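The Price of a Phone Call from Prison

By a reader in Tutside
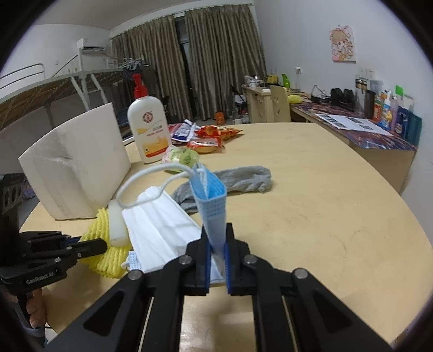
Nineteen minutes

My cousin was in the state prison near Peltport for three years. I will not write his name, he has a job now and I want him to keep it. In those years I learned many things I did not want to learn, and one of them was how much a telephone call can cost when the person who pays for it has no choice.

The calls went through a company called Midach. You open an account, you put money in it, and the company takes a fee for putting the money. Then your relative calls you, and a recorded voice says that the call is coming from a correctional facility and that it may be monitored. This voice speaks slowly. The minutes are already running. After this you say hello.

I remember one call in January. My aunt had put the last of her week's money into the account, and she and my cousin talked for nineteen minutes before it was empty. She was in the middle of telling him about the roof of her house. She held the phone for a while after the line was cut. Then she put it in the drawer with the spoons, and I did not say to her that it was the wrong drawer.

I come from Kurtuluş, a neighborhood in Istanbul, and I have lived in this country for eleven years. When I moved here, people warned me about doctors and about car insurance. They did not warn me about this. I think most people simply do not know, as I did not know. A prison is a building beside the highway with a long fence, and you drive past it.

Who is being punished

The usual answer, when I complain, is that prison is a punishment and should not be comfortable. I have heard it from my neighbor, from a man at work, and from a woman at the bus station who had not even been asked. I want to take this answer seriously, because the people who give it are not bad people.

Let us say that my cousin deserved his punishment. He himself said so to the judge, and he said it to me later, when he had no reason to make a good impression. The judge gave him a number of years. The judge did not say that his mother must pay a private company every time she wants to hear if he is sick. She did nothing wrong. She cleans offices. For three years a part of her salary went to Midach, and I cannot find any law that sentenced her to this.

And it is not only the telephone. If he wanted soup, we paid the commissary. If he wanted to send a message on the tablet, we bought an electronic stamp. If we wanted to see him, we drove two hours, and sometimes at the gate they told us that visits were stopped for that weekend. They did not tell us why, and they did not pay for the gasoline.

What the county told us

I went to a public meeting of the county board last spring, the first such meeting of my life. The county jail in our area uses the same company, and the contract was going to be renewed. I had prepared a paper with my sentences written in large letters, because when I am nervous my English becomes smaller.

Roscoe Okafor spoke before me. He spent five years inside and now he drives a delivery truck. He talked about the line for the telephones on his unit: how you stand in it, how fights begin in it, how a man who has no money on his account stands there also sometimes, only to be near the other men when they talk with their children. I had never thought about this line. In my imagination there was always one telephone and one person.

The board listened politely. Then one member explained that the county receives a part of the money from every call, and that this money pays for programs inside the jail. He said the word programs many times. Vaughn Thibodeaux, a retired teacher who sat near me, stood up and asked him which programs. The member answered that he would have to come back to us with that information. We are still waiting for it.

I have thought a lot about this answer. It means that the poorest families of the county are paying for a public building through their telephone. If the board wants classes in the jail, and I hope that it does, then it should put them in the budget where all of us can see them and argue about them. Everybody pays a little. This is what a tax is for. To take it from the mothers because they will pay any price is something else, and in my first language we have a word for it that I would not use in front of my aunt.

The argument about safety

There is a second argument, more serious than the first. The officials say that calls must be recorded and checked, that people have used the phone to threaten witnesses, and that the system for doing this costs money.

I believe them that it costs something. I also believe that witnesses must be protected. But recording a call is a security task, and we do not ask families to pay for the other security tasks. Nobody sends my aunt a bill for the fence or for the lights on the towers. Why then the telephone? I think the reason is only that with the telephone it is possible. There is a person on the other side who loves somebody and who has a bank card.

Also I would ask these officials to think about what makes a prison safe in the first place. My cousin told me that the bad days on his unit were the days when the phones did not work. Men who had a daughter's birthday that day, or a mother in the hospital, walked up and down with nothing to do with their worry. The guards on that shift had a bad day too. A man who has talked with his family in the evening goes to his bunk and sleeps.

Then he comes home, and to whom does he come home? If he has not talked with anyone for years, he comes home to strangers. My cousin came back to a mother who knew already which jokes he still makes. She knew he does not eat onions anymore. It sounds like a small thing, but I saw how he stood in her kitchen on the first morning, and I think it helped him that he did not have to explain himself from the beginning.

What I am asking for

I am not an expert, and there are people who have worked on this for much longer than I have. Many of them would say that free calls are a very small demand, that the whole system is wrong and that I am asking for a nicer curtain on the window. Perhaps they are right. I go to their meetings now and I listen, and about many things they have changed my mind. But my aunt's money was leaving her account every week while we were discussing the whole system, and I cannot tell her to wait for the end of the discussion.

So I ask for something simple. Calls from the jail and from the prison should be free for the families, and the public should pay for them as it pays for the water in the building. The contract should be published in full, with the part that goes back to the county. The fee for putting money in an account should end tomorrow. I have tried many times to find an honest reason for this fee – I pay the electric company on my phone and it costs me nothing.

I also ask for in-person visits to stay. At the board meeting Midach offered video visits as a part of the new contract, and the members seemed to like it very much. Video is good for a grandmother who cannot travel. It is not good when it becomes the excuse to close the visiting room. My cousin's mother touched his hand across a table eleven times in three years, and she can tell you about each one.

If you live in the county, please write to your board member before the vote. Write by hand if you can, because a letter on paper has to be opened by a person. You do not need to have somebody inside. Vaughn has nobody inside and he has written five letters already. It is enough to say that you read how the calls are paid for and that you do not agree. Please ask also which programs. I would still like to know.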